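Flostano Home & Pantry Board > Storage and Tidying > Bottles on their sides or standing up?

jirayu_j
Joined: September
Posts: 11
Hello everybody, first thread from me, so please be kind if this belongs in the Kitchens section. We moved into a 1925 house this summer, and the pantry is really a closet with ambitions. It's deep, it's narrow, and whoever put the shelves in did it well before anybody was buying drinks in big plastic bottles. The gap between the second and third shelf is 11 inches, and most of our taller bottles will not stand up in there no matter how you tip them going in. I know this because I have tried it with every single one.

So my question is whether you lay bottles down or move the shelf. The shelf is nailed and painted in, probably five coats deep. My wife would like to leave it alone. I would like to be able to find things. I should add that we keep a lot of bottles, both for drinking and for cleaning, in all kinds of shapes, and we shop once every couple of weeks, so it's either very full in there or very empty.
Jirayu Jaidee

oselridge
Posts: 1470
Welcome, Jirayu! You're in the right place. I lay mine down and have done for years. Put them necks out so you can grab them, biggest on the bottom, and stick a strip of that rubbery drawer liner under the first row or they'll wander. With the drinks I wouldn't think twice about it, as long as they're unopened. Anything opened goes in the fridge door at our house anyway.

Please don't go after painted-in shelves in a 1925 house with a hammer until you've tested the paint. I wish somebody had said that to me at our last place, and I'll leave it there.

ama_in_the_kitchen
Posts: 288
Oh, I have to disagree a little with my friend up there, and oselridge knows I say it with love. Drinks lying down, fine. Cleaners lying down, no, and not on the same shelf as the drinks either! I had a bottle of floor soap on its side for one weekend, cap good and tight as far as I could tell, and on Monday morning there was a sticky trail down the back wall and into a bag of rice. We ate a lot of pasta that month.

What I did in the end was split things up. Everything you swallow is in the pantry, and everything you don't is in a bucket on the laundry room floor, standing up, with the labels facing me. It took an afternoon and two cups of tea, and my knees let me know about it afterward, but I've never had to redo it.

My other trouble with the lying down business is that bottles roll. You take one from the bottom row and the rest come to see you off. My late aunt used to put a folded dish towel between each layer and it did help, though then you need the dish towels.
Ama Asante

siriwan_street
Ama is right about the cleaners. I don't agree about rolling, though. If you lay them across the shelf with a tension rod along the front, they stay where they're put. Mine cost next to nothing and I've moved it twice. The only bottles that give me grief are the ones with a waist in the middle, because they never sit snug against the straight ones. Keep the same kind together and you'll be happier.

Also, why not buy smaller bottles? I know, I know, they cost more per ounce. But you'd be done with it.

oselridge
Fair point on the cleaners, Ama, I should have said that and I was only thinking about drinks. I'm sticking with lying down for the rest! A tension rod is a good trick, but on a deep shelf it leaves you reaching over it, and I'm short.

silevitz_porch
I'm going to be the grump here. Move the shelf. You'll spend the next ten years crouching and peering at bottle caps trying to work out what's what. I know it's extra work (and yes, test the paint, listen to oselridge), but you only do it once. If the wife says no, take out just the one shelf and put the tall bottles on the floor of the closet in a crate. Two of my kids learned to carry things up from a crate like that and it's still the tidiest corner in the house.

jirayu_j
What a nice bunch you are, thank you all. I read this whole thread out loud over supper and we've reached a peace agreement. The shelf stays, at least through the winter. The cleaners have gone to the laundry room in a bucket, exactly as Ama says, and I found the rice story so convincing that I moved our rice too.

The drinks are going on their sides, sorted by kind the way siriwan_street suggested. I haven't got a rod yet, so it's drawer liner for now, and if I hear rolling in the night I'll know who to write to. Silevitz, I haven't forgotten the crate, and it may win in the end, I'm just not ready to admit it at home.

I do still go back and forth on which way the necks should point. I started with the orange bottles, the ones with the blue and white on the label and the red stripe, and tried a few of them on their sides to see how they'd behave before I touch any of the others.
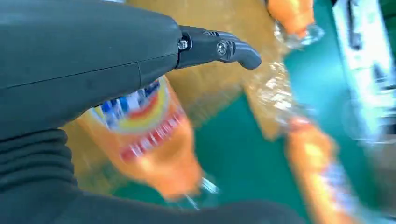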